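Shelving Walk-Through, March - Marnon Room
Filled in by Duangjai Nilsuwan

I do this sheet every spring and every spring I promise to keep the comments short. Sorry in advance! Anything marked FIX needs doing before we load the shelves back up. WATCH means it's fine for now but I'd like somebody to look again next month.

1. Wall anchors on open shelving - OK
I gave the big unit a proper two-handed shove at the top and again at hip height and it didn't budge. The Garrido brackets we put in last year were a pain to install (I still have the dent in my thumb) but they've held up really well.

2. Shelf boards seated and level - WATCH
All good except for one board near the floor that rocks a little if you press on the front corner. I pushed it back in and it clicked, then half an hour later I pressed again and it rocked again. It'll hold paper and light stuff. Please don't put the laminator there.

3. Edges and corners - OK
Ran my hand along every edge I could reach, up high and down low. No splinters, no chips sharp enough to catch a sleeve.

4. Loose items on shelves - FIX
The whole point of emptying the compartments was so we could check them, and there's still a little black picture frame lying flat on one of the lower shelves. It's not dangerous lying down like that, but I'd love for it to go home with whoever it belongs to. I'm leaving it where it is for now so the owner can find it.

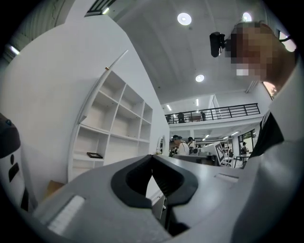

5. Boxes on the floor - FIX
There's a brown cardboard box at the foot of the shelves and I'd like it gone before the weekend crowd gets in. I know, I know, it's "only there for a minute." My shin met a box just like it last fall and we did not part as friends. If it has to stay, slide it right up against the base so it isn't sticking out where people walk.

6. Walkway width - OK
The rule is 37 inches clear and we've got that with a bit to spare, as long as item 5 gets sorted out.

7. Partition wall - OK
White all over and it shows every scuff, so it's easy to inspect at least. I pushed on it in a few spots and nothing flexed. The scuffs are a cleaning job and I'm not writing them up here.

8. Ceiling lights - OK
Nice and bright, no flicker, no buzz. I stood there for a good while listening for the buzz, too, after all the complaints in the winter.

9. Load labels - FIX
The Dorden labels have peeled off again. I think the glue just hates this room! Until new ones come, the limit is 15 pounds per compartment, and please write that on a piece of tape and stick it up where people can read it. I've asked Jidavau for the screw-on kind and they're quoting 780 for the lot, labels and fitting together. That seems steep to me, but I'm tired of the tape.

10. Cords and trip hazards - OK
Walked the floor twice, once fast and once slow. Nothing to report.

Three FIX items, then, and one WATCH. I'll come by at 4 p.m. to press on that wobbly board one more time, and if the box is still there I'm moving it myself.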